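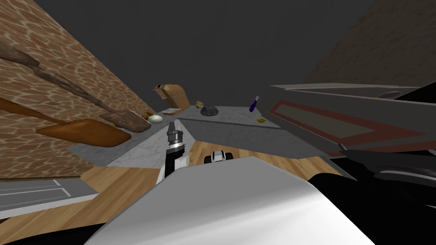
About the Braler Robotics Club

We're the after-school robotics club at Chaimongkol School, open to everyone from Year 8 upwards, and we spend most of our time teaching two-armed robots to be useful in a kitchen. A simulated kitchen, to be exact! Nearly all of our work happens on screen, in a rendered world with its own counters, cupboards, food and crockery, and a robot that goes wherever our code (and our mistakes) take it.

The club began when Rosine Hoarau, who teaches computing, noticed that the same handful of pupils were staying behind after lessons to play with a physics simulator she'd shown them. She gave them a room, a login each and a challenge: get the robot to pick up an onion and put it on a plate. It took until the end of term. By then there were more pupils in the room than chairs, and Braler had become a proper club with a slot on the timetable.

What we do

Every team works on the Kitchen Task. The robot starts facing a counter with a mixture of things on it, and the team chooses a job for it to do. Some go for something simple, like moving one bit of food from one end to the other. Others get very ambitious very quickly (clearing the whole counter with both arms at once is a popular first idea, and we never talk anyone out of it). You write the code, press run, and watch what the robot does from its own point of view, looking out over its casing with an arm on either side.

Seeing the job from there changes how you think about it. A bread box is an easy thing for a person to work around, but when you're steering a gripper past it towards something smaller, it suddenly feels enormous. Round things roll. Bottles tip. Flat plates are surprisingly nasty, and we've had whole sessions given over to the question of how to get two fingers under the rim of one.

We work in Python, and you don't need to know any before you join. New members spend their first few weeks on what we call the Dilen exercises, named after the little practice world they run in. It has one arm, one table and one block, and by the end of it you'll have written a loop, used a few coordinates and dropped the block more times than you'd like. After that you join a team and move into the kitchen.

Things we're learning at the moment

Reaching without knocking. Our arms are good at getting to a place and much less good at getting there politely. The older group is working on paths that lift up and over whatever's in the way.

Using two hands. One arm holds, the other one does the job. It sounds easy, and the team working on it would like you to know that it isn't.

Fair testing. When a run goes well it's very tempting to cheer and move on. Our rule is that a job only counts as working when the robot has done it 100 times with the objects shuffled between goes. We leave these tests running over lunch and come back to read the results together, which has turned into one of the best parts of the week.

Who we are

Rosine Hoarau runs the club and looks after the beginners. She'll answer any question, usually with another question, and she keeps the biscuit tin.

Obadia Rotich is our technician. He keeps the computers going and wrote the scoring program that checks the lunchtime tests.

Lamduan Khunthong is this year's pupil captain. She joined in Year 8 having never written a line of code and now leads the two-hands team.

Wálter Huamán helps the competition teams with their maths, especially the angles, and has a gift for explaining a joint rotation with a desk lamp.

The Sondard Challenge

Each spring we enter the Sondard Challenge, a competition for school teams working in simulation. Every team gets the same robot and the same room, and the layout of the objects is kept secret until the day. We enter 2 teams, one junior and one senior. Last year our juniors scored 200 points, our best result so far, with a routine that Prasert Phuthong finished on the bus there. He has promised to finish this year's a bit earlier.

Taking part doesn't depend on being the strongest coder. Teams need someone to keep the logbook, someone to plan the tests and someone to stand up and explain the whole thing to the judges, and we've had members discover they love each of those jobs.

Joining us

We meet after lessons in the upper computer room, from 3.30 until 5. New members can start at any time, though October is a nice moment to come along, when the beginners' exercises start afresh. There's no fee and nothing to bring. If you'd like to look in first, just turn up, sit beside a team and ask them what they're trying to do. They will tell you at length!

Parents and carers are welcome at our open afternoon at the end of each term, when every team runs its task live on the big screen. Ask at the school office for the next one, or leave a note there for Miss Hoarau.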